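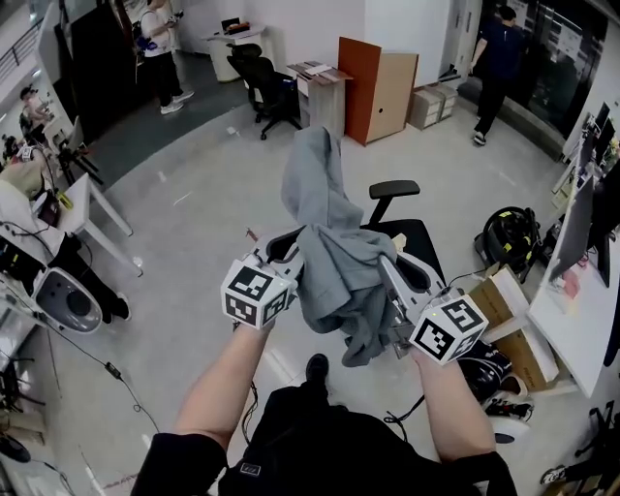

Gray cloth over a white-framed office chair.

Gosling – a word list for laundry, mending and clothes care

README, last touched 26th September

Hi, and thanks for stopping by! Gosling is a plain text list of the words people use when they talk about looking after clothes. Washing, drying, folding, darning, getting candle wax out of a tablecloth, all of that. I started it in April when I was trying to build a little search box for my own notes and found that typing "sweater" never brought up anything I had filed under "jumper" or "pullover". One evening of fixing that turned into a whole summer of collecting.

There are 1498 entries right now. Each one is a word or a short phrase, with a plain meaning next to it and a list of other words that mean the same thing, or near enough.

What's in the folder

gosling.csv is the main list. If you only want one file, take this one.
stains.csv has 258 entries that are only about stains and what people call them. These are also in the main list, so please don't join the two files or you'll get everything twice (I did this myself, and spent a whole afternoon hunting for a bug that wasn't there).
regions.txt explains the short codes in the region column.
old/ holds earlier versions. It's a mess and I'm not going to tidy it.

The columns

term – the word itself, in lower case unless it's a name
meaning – one sentence, in my own words
same_as – other terms, split by semicolons
kind – garment, fabric, tool, action, stain or care
region – where I've heard or read it, if I know
sure – yes, mostly or no

That last column matters more than it looks. A "no" means I came across the word once and have never been able to back it up. I kept those rows in because I find them fun, but if you're making something people will rely on, filter them out first. There are 20 of them.

A few rows, so you can see how it reads

pilling | small balls of fiber on the surface of a knit | bobbling; fuzz balls | care | US, UK | yes
to tease out | to loosen a knot or snag a little at a time | work loose | action | all | yes
airer | a folding rack for drying clothes indoors | clothes horse; drying rack | tool | UK | yes
floordrobe | clothes kept in a heap on the floor | none | care | all | mostly

Where the words came from

Mostly from old household booklets I bought by the box at the Skulham flea market, plus whatever I overheard at the laundromat on Nastimbridge Road. I wrote all of the meanings myself and didn't copy any from dictionaries. I did check a good number of them against dictionaries afterward, and fixed the ones where I'd been plain wrong. (I had "selvage" and "seam allowance" mixed up for months!)

Known problems

It leans heavily toward American and British words. Australian and Irish terms are thin, and I have almost nothing from anywhere else.
Hoodie, hooded sweatshirt and sweatshirt are all linked through same_as, and I go back and forth on whether they should be. A sweatshirt doesn't need a hood. For search it's handy, for anything stricter it's wrong.
Some words have two meanings and get two rows. "Press" is the worst one – it's a verb, a cupboard, and a machine, so it has three.
Brand names that people use as everyday words are left out for now.
Spelling is American in the meaning column but I leave the terms as I found them, so you'll see "grey wash" sitting there with "gray" in its meaning.

Using it

Any spreadsheet program will open the files. They're saved as UTF-8, and if you see odd characters in the French fabric names, that's the setting to check. I load the list into Cellow, the small note search tool I wrote for myself, which reads the same_as column and widens each search to match. Cellow has its own folder and its own README, and it needs a rewrite before I'd suggest it to a friend.

Sending me words

Please do! Open an issue with the word, what it means to you, and where you've heard it. Up to 200 words in one go is fine, more than that and I'd like a file instead. Don't worry about the columns, I'll sort that part out.

License

CC BY 4.0. Use it, change it, sell something made with it, just say where the list came from.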